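Ruído de 200 Hz em fonte linear depois de trocar o transformador
Fórum Áudio e Bancada > Fontes de alimentação

ohm_de_braga
Resumo da montagem, para não repetir tudo a cada resposta: transformador toroidal Trusent, ponte retificadora, dois condensadores de filtragem em paralelo, regulador série discreto. Saída a 27 V.

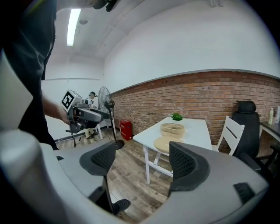
Com o transformador antigo o espectro na saída estava limpo. Com o Trusent aparece uma risca nos 200 Hz, bem acima da que tenho nos 100 Hz, e não muda com a carga. Já troquei a ponte e refiz as soldaduras do secundário. Mesma coisa. Alguém já viu isto com toroidais desta marca?

m_retificado
Os 100 Hz são a ondulação normal de onda completa. 200 Hz é a segunda harmónica dessa ondulação, existe sempre, mas devia estar abaixo da fundamental. Se está acima, desconfio da medição antes de desconfiar do transformador. Que placa de aquisição usas e onde ligas a massa da sonda?

ohm_de_braga
Placa Dusetti, entrada diferencial. Massa no ponto estrela, junto ao negativo dos condensadores.

Blandine Huet
Junto ao negativo dos condensadores não é o mesmo que no ponto estrela. Se o fio do secundário para os condensadores partilha uns centímetros de pista com a referência do regulador, os impulsos de carga aparecem na saída como queda resistiva. São impulsos estreitos, ricos em harmónicas. Um toroidal tem menos impedância de fugas que um EI, logo os impulsos ficam mais estreitos e mais altos. O anterior era EI?

ohm_de_braga
Era EI, sim. Marca Saliba, 600 VA, retirado de um amplificador.

valvula_fria
Para mim é saturação do núcleo por componente contínua na rede. Os toroidais são muito sensíveis a isso. Bloqueador de DC no primário e acabou-se o problema.

m_retificado
Discordo. A saturação por DC dá corrente de magnetização assimétrica e zumbido mecânico. Ele não fala de zumbido em lado nenhum. Além disso, assimetria entre semiciclos daria 50 Hz e harmónicas ímpares na ondulação, e não é isso que o espectro mostra.

valvula_fria
O bloqueador custa pouco e resolve muitos casos. Eu testava.

m_retificado
Testar sem hipótese é gastar peças. E um bloqueador mal dimensionado no primário é um risco: os díodos têm de aguentar a corrente de arranque do toroidal.

Blandine Huet
Concordo com a parte da segurança. Sugiro esta ordem:
1. Separar o retorno dos condensadores da referência do regulador, com fio próprio até ao ponto estrela.
2. Repetir a medição com a mesma carga e a mesma janela da FFT.
3. Só depois, amortecer o secundário com RC – o valor da resistência depende das fugas, convém medir.

ohm_de_braga
Fiz o ponto 1. Fio de 2,5 mm² direto, pista antiga cortada. A risca dos 200 Hz desceu para baixo da dos 100 Hz. Fica um resto que ainda se vê no espectro, mas não se ouve nos auscultadores.

valvula_fria
Continuo a achar que o bloqueador ajudava no resto.

m_retificado
Esse resto vem da rejeição do regulador. Qual é o transístor de erro e que corrente tem no coletor?

ohm_de_braga
BC547, alimentado por resistência a partir da tensão não regulada.

Blandine Huet
Então a ondulação entra por aí. Troca a resistência por uma fonte de corrente, ou divide-a em duas e põe um condensador do ponto médio à massa. A segunda opção faz-se em dez minutos – a nota de aplicação da Sunance para reguladores discretos tem o esquema.

ohm_de_braga
Vou pela segunda. Publico o espectro no fim de semana.

Contacto | Regras do fórum | © Áudio e Bancada | Voltar ao topo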